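Ticketed author talk at the Drusby, 689 seats, book "included" -- worth it?
Books & Readings > Events

marginalia_moth
Posted 16/12/2019
Has anyone bought into the Eyvindsson lecture series at the Drusby? The April one is on the history of voting rights, and the only way in is a ticket bundled with the hardcover. I already own the hardcover. I wrote to the box office and got back a form letter telling me what a great value the bundle is.

tenpenny_reader
I went to two of these last season. The talk was fine. The "signed" book had a signed sticker on the inside page, which I don't count as signed. Read the wording before you pay.

oxbow
A sticker signed by the author is still signed by the author. This comes up every year and I don't get the outrage. They have 689 seats to fill and one person with one pen.

tenpenny_reader
Then call it a signed sticker. I paid for a signed book.

marginalia_moth
The page says "signed copy" and nothing more. It also says books get picked up at the end of the night, so if you have a train to catch you're out of luck. I asked if a friend could collect mine. Same form letter.

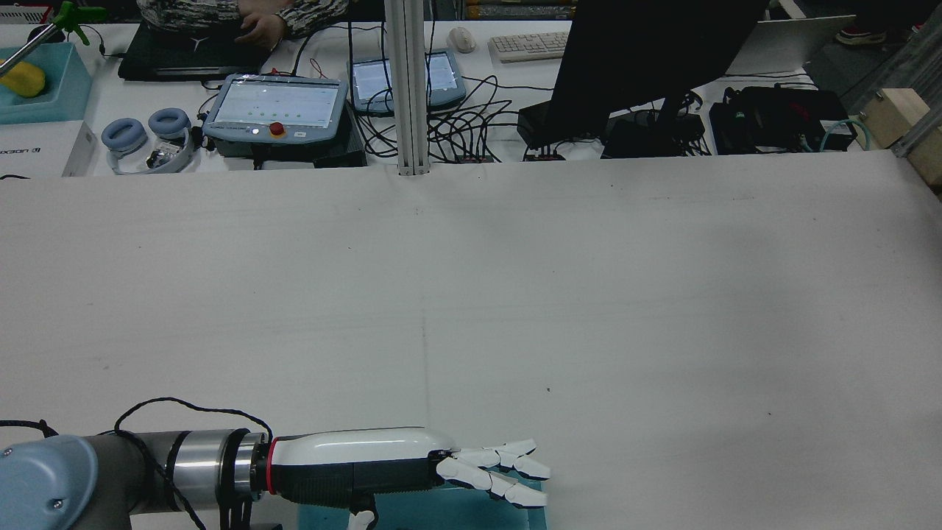
quillfeather says the pickup line took so long last time that half the people near the back gave up and left without their copies, and that Duvico, who handle the ticketing, wouldn't mail them out afterward.

oxbow
Half? I was in that line and it moved. Maybe 19 minutes from the coat check to the table.

quillfeather
You were near the front, then. I had a balcony seat and they let the floor out first. I did get a reply from Duvico, for what it's worth. It said unclaimed books "revert to the organizer."

hardbound_hal
My problem is the talk itself. An hour on stage, and they took 3 questions, all from cards handed in before it started. If you want to hear a historian get pushed on anything, go to the free ones at the Ronar branch library. Smaller names, but people argue.

oxbow
The Ronar talks have terrible sound and you know it.

hardbound_hal
Sit closer.

marginalia_moth
Does anyone know if there's a talk-only ticket at the door? The site doesn't mention one, but it doesn't rule it out either.

tenpenny_reader
There wasn't last season. I asked at the window and they offered me a second book.

marginalia_moth
OK, I'm going to hold off and see what the Ronar list looks like for spring. If the bundle price drops I'll post it in this thread.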